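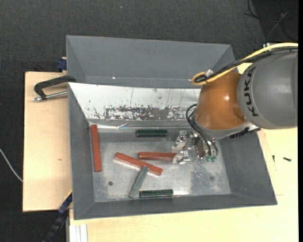
# Chapter 7: What's on the Shelf and What's in the Books

My first real job in accounting was counting drawer pulls. I had a shiny new certificate, a calculator I was a little too proud of, and a clipboard, and the owner of a hardware wholesaler called Garrido walked me to the back of the building and said, "Start there." There was a wall of small parts in cardboard boxes, some of them open, some of them taped shut with the wrong label on the front. I spent the whole day on it. When I got back to my desk my total didn't match the books, and I assumed I'd made a mistake (I had), so I went back and did it over. It still didn't match. The difference came to $3,889, and I was sure I was going to be fired.

I wasn't. My supervisor, Ilona Balogh, looked at the number, made a face, and asked me which deliveries had come in that morning. I had no idea. I hadn't known I was supposed to care.

That question is more or less this whole chapter. Up to now we've been working with service businesses — the dog groomer in Chapter 3, the piano teacher with the terrible receipts — and the great thing about a piano lesson is that you can't leave one in a box behind the water heater. Once a business buys goods to sell, or buys materials to turn into goods, it has inventory, and inventory lives a double life. There's the physical stuff and there's the record of the stuff. They start out together and then they drift.

## What we mean by inventory

Inventory is anything a business holds in order to sell it, or in order to make something it will sell. The second half of that sentence trips people up, so let's stay on it a minute.

A shoe store is easy. Shoes come in, shoes go out, and everything in the stockroom is **merchandise inventory**. A manufacturer is messier. Suppose a company called Paller makes garden gates. It has steel bars that haven't been touched yet, which are **raw materials**. It has gates that are welded but not painted, and those are **work in process**. Then it has the painted, boxed gates that could go out the door this afternoon, and those are **finished goods**. All of it is inventory, and all of it is an asset on the balance sheet, but each kind gets its own account and they aren't valued the same way. A half-made gate has somebody's wages in it. A bar of steel on the rack doesn't (or not Paller's wages, anyway).

What about the welding wire, the rags, the coffee? Students ask me about the coffee every single year! Things that get used up in running the place but don't become part of the product in any way worth tracking are **supplies**. The wire is a judgment call, and you'll find sensible accountants on both sides of it. The coffee is not inventory. Please don't put the coffee in inventory.

And the delivery truck, the welder and the shelving aren't inventory either. Paller owns them to use, and they belong with equipment, which we'll get to in Chapter 9. The same object can be inventory for one business and equipment for another. A truck on a truck dealer's lot is merchandise. Ask what the owner plans to do with the thing and you'll usually get it right.

## Whose is it?

Back to Ilona's question. The deliveries that morning had been unloaded and put on the shelves, so I'd counted them. The invoices hadn't reached the office yet, so the books knew nothing about them. That's a **cutoff** problem, and it accounted for most of my gap. The goods were ours, and the paperwork was sitting in a tray by the loading door.

It can go the other way too. An invoice arrives by email the day the supplier ships, somebody efficient enters it, and the goods are still on a truck three states away. Do they count? That depends on when ownership passes, and for that you look at the shipping terms:

- **FOB shipping point** means the buyer owns the goods once they leave the seller's dock. On the truck, they're the buyer's inventory.
- **FOB destination** means the seller owns them until they arrive. On the truck, they're still the seller's.

I used to remember this by telling myself that the place named is the place where the goods change hands. Draw yourself a little truck if it helps. I still draw the truck.

Then there's **consignment**, where a shop displays goods that belong to somebody else and pays only when they sell. Valentyna Moroz, a potter you'll follow through the exercises, leaves bowls at a gift shop for up to two months at a time. The bowls sit on the shop's shelf under the shop's lights with the shop's price tag on them, and they are Valentyna's inventory the entire time. If you walked in with a clipboard you'd count them without a second thought, so somebody had better tell you first.

## Two ways to keep track

There are 2 basic systems, and the difference is mostly a matter of when you update the records.

In a **periodic system**, you record purchases as they come in and otherwise leave the inventory account alone until the end of the period. Then you count what's left and work backward:

> Beginning inventory + purchases − ending inventory = cost of goods sold

It's cheap and simple, and plenty of small shops still do it this way. The trouble is hiding in the arithmetic. Anything that isn't there at the end is treated as sold. Stolen, broken, eaten by mice, given to a cousin — it all lands in cost of goods sold, and the formula can't tell you which.

In a **perpetual system**, every purchase and every sale updates the inventory account right away. When the cashier scans a box, the record drops by a box. At any time of day you can look up what you're supposed to have. I say *supposed to* on purpose. The system only knows what it's been told, so you still have to go and count. When you do, the difference between the record and the shelf has a name, **shrinkage**, and this time you can see how big it is.

I'm a perpetual person myself, if you're wondering. Give me the difference on its own line where I can be annoyed by it.

## Before you go on

The next section takes up cost, and we'll need it, because identical goods bought at different prices make for some surprisingly heated arguments. You'll want the journal entries from Chapter 4 fresh in your mind, especially purchases on account and purchase returns. If returns are hazy, go reread those pages now and come back.

Then find a cupboard. A kitchen one is fine. Write down what you think is in it, open it, count, and keep both lists. You'll use them in Exercise 7-2.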